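**Strip-wood bench top has cupped 4 mm across its width. Flatten it or leave it?**

Asked in Woodwork > Surfaces and finishes

I have a bench top made of glued strips, bought unfinished from a supplier in Irkcombe. It is 27 mm thick and 900 mm wide. I oiled the upper face three times in May, screwed it down to a steel underframe through plain round holes, and left the underside bare because it would not be seen.

The top has now cupped. With a straight edge laid across the middle, the edges are up and the centre is low by 4 mm. There is also a fine split starting at one end, along a glue line, long enough to take a fingernail. The room is unheated and has a concrete floor.

Questions:

- Is the cup caused by the bare underside?
- If I take the top off and turn it over, will it go back by itself?
- Is it worth planing flat, or will it simply move again?
- Does the split need filling before I do anything else?

I have a belt sander, a hand plane that I can use passably, and a router with a 1/2 inch collet. I do not have access to a wide planer.

## Answer 1 (accepted)

Do not plane it yet. A board that has cupped through uneven moisture will often recover most of the way if the moisture is allowed to even out, and if you flatten it first you will end up with a top that is cupped the other way by the following spring.

Your upper face is sealed, more or less, and the lower face is open. Oil slows the movement of water vapour but does not stop it. The open side takes up moisture faster, swells across the grain, and pushes the edges up. An unheated room over concrete is the sort of place where this shows. So yes to the first question, with the reservation that the screws have made it worse. Plain round holes give the timber nowhere to go, and I would expect the split to be connected with that.

What I would do, in order:

1. Remove all the screws. Start in the middle and work out to the ends, so that the last ones are not carrying all the strain.
2. Stand the top on edge, off the floor on two battens, with air on both faces. Leaning it flat against a wall is no good. Leave it for 21 days and do not put a heater on it.
3. Check it with the same straight edge, in the same place. Write the figure on the underside in pencil.
4. If the cup is 1 mm or less, leave it alone. If it is still more than 2 mm, give it the same time again before you decide.
5. Oil the underside with as many coats as the top has had. Thin coats, wiped off after 20 minutes. Do the end grain as well, and give the ends one more coat than the faces.
6. Elongate the holes in the frame across the grain. Leave the centre row round and slot the rest. 6 mm of slot each way is ample at 900 mm wide.
7. Refit with pan-head screws and washers, tightened until the washer stops turning under a finger and no further.

The split: leave it until the top is flat and settled. If it closes up, run thin glue into it and clamp overnight. If it stays open, it can be filled, but filler in a moving glue line usually comes out again within a year. I would sooner let in a sliver of the same timber.

On turning it over: it will tend to correct, and then tend to overshoot, and you have to catch it in between. Standing it on edge is slower and easier to get right.

**Comment from the asker:** Out of its fixings now. The split closed by half as soon as the end screws were removed. Will report back.

**Comment:** The battens matter. I stood mine straight on concrete and the bottom edge drew up damp.

## Answer 2

Mine did this. I put two sacks of sand on it and it went flat.

**Comment:** For how long did it stay flat once the sacks came off?

**Comment from the answerer:** They are still on.

## Answer 3 - Ville Rantala

The accepted answer is sound. I would add some points on sanding, for the case where the top does not come back fully and has to be levelled after all.

Use the router with a sled before you use the belt sander. A belt sander on a strip top tends to dig in wherever the softer strips are, and you get a surface that looks level and feels like corrugated card. Two straight rails, packed level with each other, and a wide flat cutter taking 0.5 mm a pass. Then hand plane or go straight to 100 grit on a block, with the grain, and finish at 200. Going finer only makes the oil sit on the surface.

Things to check before refitting:

- That the underframe is itself flat. Lay two straight battens across it, one at each end, and sight over them. I have seen a good top blamed for a twisted frame more than once.
- That nothing traps the edges. A rigid surround needs a gap on both long sides. On a top this wide I would leave 3 mm a side.
- That the screws are short enough. Add up the frame, the washer and the depth into the timber, and stop 5 mm clear of the upper face.

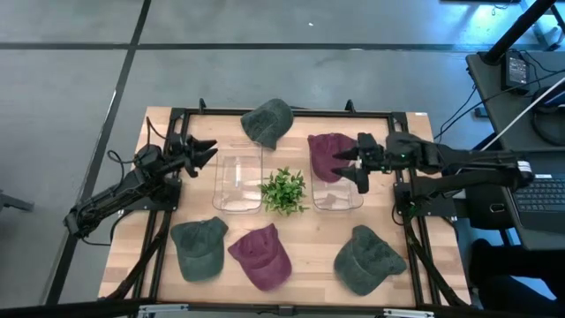

## Update from the asker

Cup is down to 1.5 mm after the first 21 days on edge, 1 mm at one end. Leaving it another fortnight, then oiling the underside and slotting the frame. The split is now hard to find with a fingernail, so I will glue it and not fill it. Frame checked with battens as suggested and it is out by less than a millimetre.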